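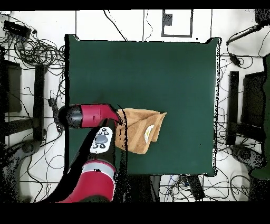 Tan hand towel on the green table, folded into a layered bundle

Household > Laundry and Linens > Folding and Storage

Thirds or halves for hand towels?
20 replies

pastness
I have a stack of tan terry hand towels, the kind with a woven band near the hem and a white care label. I've always folded towels in half, then in half again. The stack leans and the corners never line up. My sister folds hers in thirds and says the band ends up in front where it looks better. Before I refold the whole closet, which way do you do it? Shelf is 10 inches deep.

cheetham_linen
Thirds. Long edges in first, then fold the length in half. On a 10 inch shelf you may need one more fold. Put the label on the inside on the first fold and you won't see it again.

Ararport
Halves. Thirds takes longer and the middle is too thick on a good towel. I worked in a motel laundry one February and we did some 100 an hour, all halves. They stacked fine.

cheetham_linen
Motel towels are thin. Terry with a heavy hem is different. The hems land on top of each other when you fold in half and that's what makes the stack lean.

Ararport
Then turn every other towel around. Problem solved, no thirds needed.

pastness
I tried turning them. It helped with the lean but the front of the stack looks mixed, folded edge on one and hem on the next. I may be too picky about it.

dryer_sheet_no
You have a bigger problem before any of that. If the towel is bunched when you start, the fold will be crooked whichever way you go. Get it flat first. Pick it up by two corners on the same short side, give it a shake, lay it down, and smooth from the middle out.

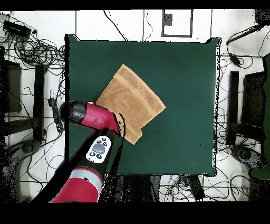
Re: Getting the edges square

gulf_side_kay
Agree with getting it flat. Also line the towel up with the edge of the table. If it's sitting at an angle you have nothing to check the fold against. I used to fold on the bed and could never tell if the hems were straight.

Ararport
I fold on the bed. Works fine.

gulf_side_kay
Sure, but a table is easier on the back and you can see what the corners are doing. Felt or a tablecloth is good because the towel doesn't slide when you smooth it.

dryer_sheet_no
Felt gets covered in lint. I had an old card table with a green top and had to go over it with tape every week. Went back to the bare kitchen counter.

pastness
I do mine on a green top too. Lint isn't that bad if I clean the dryer screen. What I get is the top layer riding up while the bottom one stays put, so I end up with a puffy lump at one end and a long point sticking out at the other.

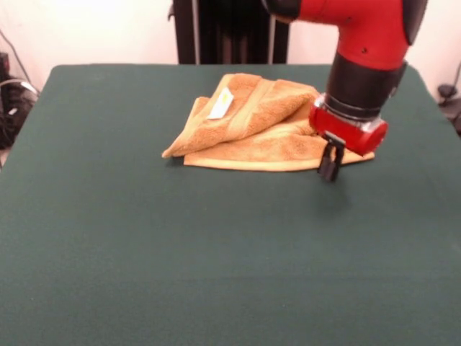 When that happens I've been tugging on the point, and that pulls the hem crooked. Should I open it all the way up and start over?

cheetham_linen
Yes, start over. It takes a few seconds. Tugging only moves the wrinkle somewhere else.

Ararport
I'd just press it down with my forearm and put it at the bottom of the stack.

gulf_side_kay
Check the towel too. Some of mine shrank along the band and they won't fold square anymore. I bought a set from Fusico that did that after a few washes. Those are the car towels now.

pastness
Measured one and the band end is a little narrower, so that's part of it. I did half the closet in thirds and left the rest. The thirds pile is straighter but it's taller, and now the washcloths don't fit above it.

Ararport
Halves.

3382 views | 4 shares
Last updated 08/06/2019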